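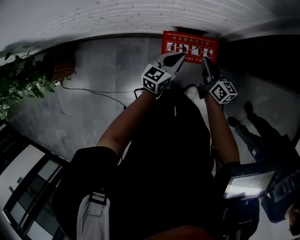
The Long Life of a White Brick Wall

Veronica Mihăilă painted her first brick wall when she was nineteen, in a rented room above a bakery, and she still talks about it the way other people talk about an old boyfriend. She used the wrong paint, she put it on in the wrong season, and by the following spring it was coming away in flakes as big as her hand. "I loved it anyway," she says. "You sit in bed and the morning comes in sideways, and every little line has a shadow. A flat wall can't do that for you."

We are having coffee at Podgate, the workspace she looks after with Ronja Haugen, and it is the sort of place where you find yourself looking at the walls whether or not you came to talk about them. The floor is gray concrete. The brick is white, and so is nearly everything that meets it. There is a leafy plant down by the floor, near something brown and slatted that I took a shine to immediately, and a red sign set low on the wall with small drawn figures going through their steps. It's the brightest thing in the place, and after an hour or so I had grown rather fond of it.

Ronja is the practical one of the pair (Veronica's description, though Ronja didn't argue). When they took the place on, the two of them spent most of May discussing white. They brought home sample cards. They taped the cards up and went off to lunch and came back and disagreed all over again. One had too much blue in it and made the brick look like the inside of a refrigerator. Another was so creamy that by late afternoon, Ronja says, it was basically custard. The one they settled on has a little gray in it, just enough to sit comfortably with the concrete, and it took 18 cans to get the whole job done, primer included. 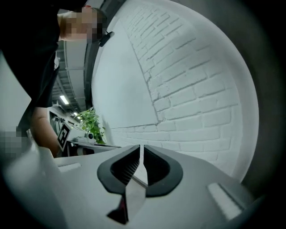
Painted brick and a smooth white wall meeting at the corner. The grooves keep their gray, even under white.

The grooves are where the work is, as anyone who has done this will tell you at some length. A roller glides over the face of a brick and misses the mortar completely, so you go back with a brush and push paint into every line, and then you go back once more for the spots you missed while you were feeling pleased with yourself. Leen Nassar, a decorator who trained both women over a couple of long weekends, likes to do the lines first and roll afterward. She also likes to vacuum the wall before anything gets opened, which made me laugh until I tried it at home and saw what came off.

Leen has strong feelings about corners, too. Where rough brick runs into a smooth wall, she would leave the meeting line plain. No trim, no bead, no clever second color. "People get nervous there and want to cover it up," she told me. "Let the two walls be different! They've been standing next to each other for years." She cuts in with a small angled brush and works from the top down, in daylight if she can possibly get it.

Of course, brick should be sound and dry before any of this begins, and it needs a paint that lets moisture out again. If there's a damp patch, find out where the water is coming from and have it seen to, however badly you want to get started. Sofia Rocha learned this in her own kitchen in Letmont, where a lovely white chimney wall turned brown at the bottom three winters running. She has stripped it back now and is living with bare brick while she thinks it over.

Concrete underfoot is a matter of taste, and I'll admit it took me a long time to come around. What changed my mind was seeing it with plants. Green leaves against white wall and gray floor look twice as green, and a bit of brown wood beside them takes the chill off everything. You don't need much. A-yeong Joo, who helped with the planting at Podgate, would put one big generous plant in a room before she'd put in six small ones, and she would set it low, where the leaves can spread out over whatever is next to them.

They'll be repainting the stretch by the door on Saturday, Ronja tells me, walking me out. Veronica wants to try the custard again.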